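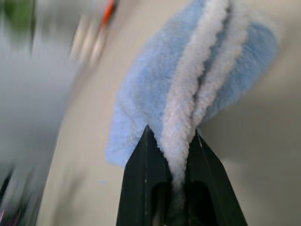 March 15, 2025 - Kirnham workshop, dusting and cloths

Good session! Finally got round to the fluffy things, which I've been looking forward to since the Lumanlan box arrived.

Washed the blue and white one on its own first, 23 minutes on the gentle setting, no softener. Softener is what flattened the last lot and I am not doing that again. Spun at 400, then tried 1,000 on an old one I didn't mind losing. The old one came out nearly dry but with the loops all lying one way, like a cat stroked backwards. Stick with 400 and put up with the dripping.

Shelf test afterwards, the long run by the window where the plaster dust settles. Looped pile picks it up beautifully - one slow pass and the wood is properly clean, even in the groove at the back. Fast passes just push the dust along to the next shelf. Flat cloth (Kavden, grey) did the open parts fine but was hopeless round the brackets. I love how much the loops hold. Shook it out in the yard and had to step back sharpish.

Sosina Wako's way of drying them is to hang them by the narrow end and give the pile a rub with dry hands halfway through. Tried it on 2 and the pile stood up much better than on the ones left over the radiator. Doing this from now on.

Things to sort:
Hooks for the drying rail, the small ones keep slipping off.
Ask Trolmont whether the white parts can go in hotter than the blue. They grey sooner, so it would be nice to know.
Lint tray in the machine is full AGAIN, emptied it, please check before the next load.

Still want to try one slightly damp on the blinds. Sosina thinks it will leave streaks, I think it'll be lovely. Full shelf clean again in May, same shelves, so we can compare how the pile is wearing.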